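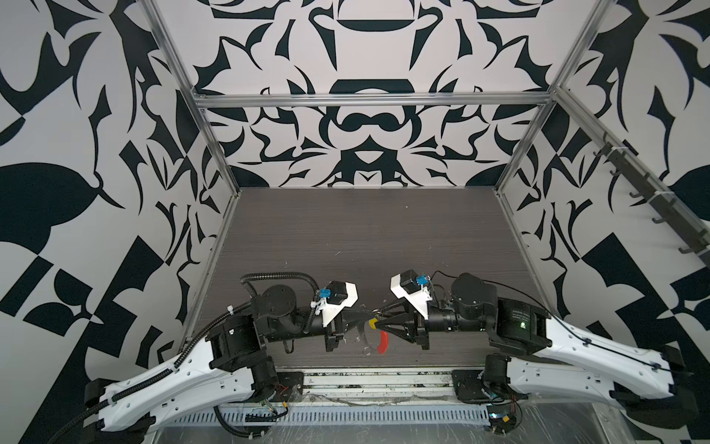

4.3 Fitting the transponder

Every car entered at a Pulwood Speedway meeting must carry a Wireo transponder. Units are issued from the Clostby timing office, beside the scrutineering bay.

1. Charge the unit until the green light stays on. A full charge takes four hours.
2. Fix the bracket to the right-hand chassis rail, behind the front axle line, using the two 8 mm bolts supplied. Tighten to 20 Nm.
3. Slide the unit into the bracket with the arrow pointing down.
4. Fit the retaining clip and a cable tie.
5. Confirm that the number on the label matches your entry form.

Note: Mount the unit no more than 26 cm above the track surface. Carbon fibre or metal between the unit and the track will block the signal. Fibreglass will not.

Caution: Do not weld on the chassis with the transponder fitted.

Caution: Keep the unit clear of exhaust headers and brake lines.

4.4 Checking the signal

Roll the car over the test loop at the pit gate at walking pace. The display shows the car number and battery level. If it stays blank, turn the unit off, wait eight seconds and repeat. Units that fail twice go back to Awuor Langat at the timing office for exchange before hot laps.

Rathnayake brackets from earlier seasons may be used if the clip is undamaged.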